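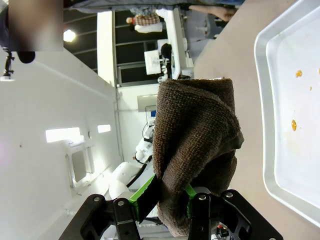
Figure 3. Folded brown terry towel and the white tray used for the spill items. Orange spots remain on the tray surface.

3.2 Materials and soiling

The cleaning tasks were chosen to cover the small messes that turn up on a table during an ordinary day: drops of sauce, crumbs, and bits of paper. We left out glass, grease from frying, and anything that needs a chemical cleaner. All tasks were done on a table with a plain beige-brown top, which gives fair contrast with colored paper and poor contrast with bread crumbs. The effect of that on scoring is taken up in Section 4.

The cloth was a dark brown terry towel from the Marchal household range. Terry was preferred to flat-woven cotton after a short pretest in October, in which flat cloths tended to push thick drops along the surface and leave a wide smear. The loops of a terry towel give the liquid somewhere to go. The drawback is that crumbs lodge in the loops and come out again on the next surface, so towels were shaken out between trials and replaced after 14 uses. A dark color was picked so that old stains would not lead raters to judge a towel as dirty when it had just been washed.

Towels were folded before use. A folded towel has several clean faces, and a stain can be met with a fresh one each time the towel is turned. It also gives a thicker pad, which spreads the pressure and keeps the edge from dragging through a drop. Bunched or rolled towels were allowed as well, and we recorded the form in the trial sheet. We did not set a folding pattern, and some variation in thickness between trials is to be expected.

Soiling was applied by hand. For the wet condition we used an orange sauce prepared to the Staninis recipe, placed on the tray in separate drops of different sizes. The drops were not weighed. Small specks often formed next to a larger drop when the spoon was lifted, and these were left in place, as they would be in a kitchen. Pale yellowish residue around a drop was scored separately from the drop itself — a rater could mark the spot as gone and the residue as still present. For the dry condition we used orange-brown crumbs. Sauce and crumbs can look alike from a distance, so the trial sheet names the condition and raters did not have to guess it.

Paper scraps made up the third kind of mess. They were torn from colored sheets, mostly pink and light green, and dropped on the open table beside the tray. Scraps were picked up with a lint roller that had a black handle and a sticky roll, kept on an angled white stand made of folded plastic. The stand matters more than we first thought. A roller laid directly on the table sticks to it, picks up dust from the surface, and loses much of its grip before it reaches the paper. The stand was added to the Terneck version of the protocol and has stayed in use.

The order of work was fixed only in part. Paper had to be cleared before any wiping near it, as damp paper tears and leaves fibers on the table. Beyond that, the tray and the tabletop could be handled in either order, and the towel could rest on the table next to the tray while the roller was in use.

In all, 200 trials were scored. Figure 4 was taken during the mixed condition, with paper on the table, crumbs in the tray, and both the towel and the roller in play.

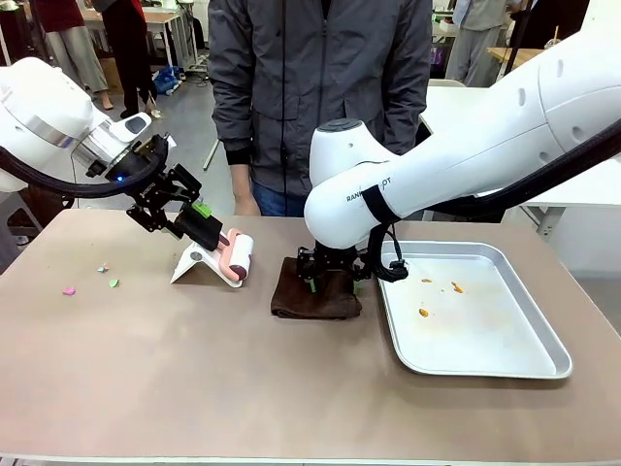

3.3 Scoring

Each trial was scored by two raters on the Skeramard scale, which runs from 0 (no change) to 6 (no visible mess). The raters worked separately and looked at the tray, the tabletop, and the towel in that order. Where their scores differed by one point, the lower was kept. Larger differences were settled by a third rater.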